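Notebook – perception and planning, bag packing cell
June 12, 2021

Goal for today: get the grasp planner to stop proposing contacts on things already inside the container. Old behavior was to treat everything green above the table plane as one target class, so after a few placements the best-scoring grasp was nearly always on the pile in the tub. Pick, lift, put back, repeat.

Config at start: Darer planner on the July branch from last year, segmentation from Sala with the retrained head, Grametti doing the arm control loop. No changes to the camera extrinsics.

Container mask
First try was a plain rim fit. Take the edge points, fit a rounded rectangle, extrude upward, reject any candidate whose contact midpoint falls inside. The rim fit is bad with this tub. It is clear plastic and the depth returns go straight through the wall in places, so the fitted rectangle jumps between frames. Averaging over 10 frames helps but lags when the tub gets nudged.

Second try: fit on color edges only, use depth just for the height of the rim. More stable. Window glare on the tabletop still pulls the left side outward on some frames. Added a gate that drops edge points with saturated neighbors on both sides. Crude, keep for now.

Extruded volume now goes 5 cm above the rim. At 2 cm, the folds that stick up past the rim were still being offered as grasps.

Segmentation
Sala splits one long twisted piece into several instances wherever the printing is dense. It reads the dark green lettering as a boundary. Merging on depth continuity fixes most of it but also joins pieces that touch. Left the merge threshold at the loose setting. A merged pair costs one bad grasp, a split piece costs a whole cycle of regrasping the tail.

Mean of 63 logged frames is saved with the run, before and after the merge step. Look at those before touching the threshold again.

Planner
Approach score was dominated by clearance to the tub, which pushed the fingers toward the far end of long pieces. Changed it to weight distance from the instance centroid, clearance as a hard limit only. Proposals look sane on replay.

Replan trigger: Darer was replanning on any mask change, including changes caused by the gripper's own shadow and by the arm crossing the view. Masking the arm from joint state with a padded hull. Padding too small when the arm is moving fast – joint state timestamp is behind the image timestamp. Interpolating joint state to image time is the right fix. Did not get to it. For now the mask is frozen while commanded velocity is above the limit.

Grultness (the log viewer) drops overlays when the two streams disagree on frame rate. Workaround is to export stills and overlay by hand. Ticket is open.

To do:
– interpolate joint state, remove the velocity freeze
– rim fit: try holding the last good fit when residual is high
– rerun replay with clearance as hard limit, compare proposals only
– check whether the padded hull includes the cable at the gripper

Stills, no overlay:

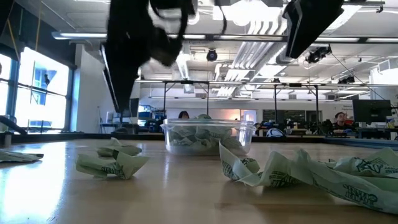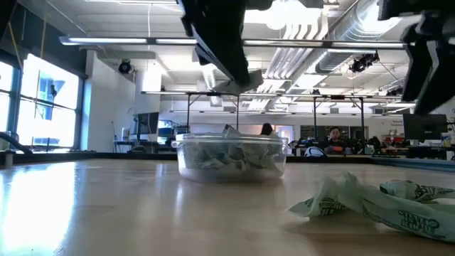 Both: tub with printed green material inside, long loose piece at right. Gripper is blurred in the first; in the second the left finger is over the tub.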